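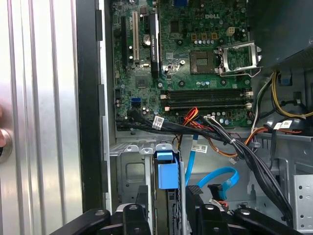
A Dell desktop motherboard with the coin-cell battery in place and the processor socket empty.

How to Replace the Clock Battery in an Office Desktop Computer

Most desktop computers hold a small coin-cell battery on the motherboard. It keeps the clock running and, on many models, preserves certain startup settings while the machine is unplugged. When the battery weakens, the computer may show the wrong time, ask for settings at every start, or report a checksum error before the operating system loads.

This guide is intended for staff who look after shared computers at the Lynch and Clesach offices. It applies to tower models only. Laptops and small all-in-one units must be sent to the Falteck service desk.

Before You Begin

Confirm that the battery is the likely cause. A clock that is wrong by exactly one hour usually points to a time zone or daylight saving setting, and no part needs to be changed. A clock that returns to a date several years in the past each time the power cord is removed is a much stronger sign.

Record the current startup settings. Enter the setup program and write down the date and time, the boot order, the storage controller mode and any setting that has been changed from the default. The storage controller mode deserves particular care. If it is lost and then set differently, the operating system may not start.

If the drive is encrypted, obtain the recovery key from the service desk before opening the case. The computer may ask for it at the next start.

Tools and Supplies

A replacement battery of the type stamped on the old one, in most cases CR2032
A Phillips screwdriver
A grounding wrist strap
A small plastic pry tool
A clean, well-lit table

Metal tweezers should not be used to lift the battery. They can bridge the two contacts or scratch the board.

Removing the Old Battery

1. Shut down the computer through the operating system. Sleep mode is not sufficient.

2. Unplug the power cord and disconnect all other cables. Press and hold the power button for 15 seconds to discharge the remaining power.

3. Lay the tower on its side and remove the cover. Put on the wrist strap and clip it to bare metal on the case.

4. Find the battery. Its position varies by model, and it is often close to the expansion slots. If a graphics card or a cable blocks access, note how it is connected before removing it. Many cards are held by a latch at the end of the slot as well as by a screw or bracket at the rear of the case.

5. Check which side of the battery faces up. In most holders this is the side marked with a plus sign.

6. Press the retaining clip away from the battery with the pry tool. The battery should rise at one edge. Lift it out by hand. Do not force the clip, as a broken holder cannot be repaired on site.

Installing the New Battery

1. Hold the new battery by its edges and place it in the holder with the same side facing up.

2. Press gently until the clip closes over it.

3. Return any card or cable that was removed. A card should sit level in its slot, with the latch fully closed.

4. Replace the cover, reconnect the cables and start the computer.

5. Enter the setup program, set the date and time, and compare every other setting with the written record. Save the changes and restart.

Testing the Result

Shut down the computer, unplug it for 15 minutes, and start it again. If the clock is correct, the work is complete. If the time has been lost once more, open the case and check that the battery is firmly seated. A second failure with a new battery should be reported to the service desk.

Storage and Disposal

Coin cells are a serious hazard if swallowed. Keep new and used cells in a closed container, away from children. Cover both sides of each used cell with clear tape - cells that touch one another can overheat - and place them in the Grunus collection box. They must not go into general waste.

Questions about this procedure may be sent to Bram Verschueren, Workplace Equipment. The list of approved models is reviewed each October.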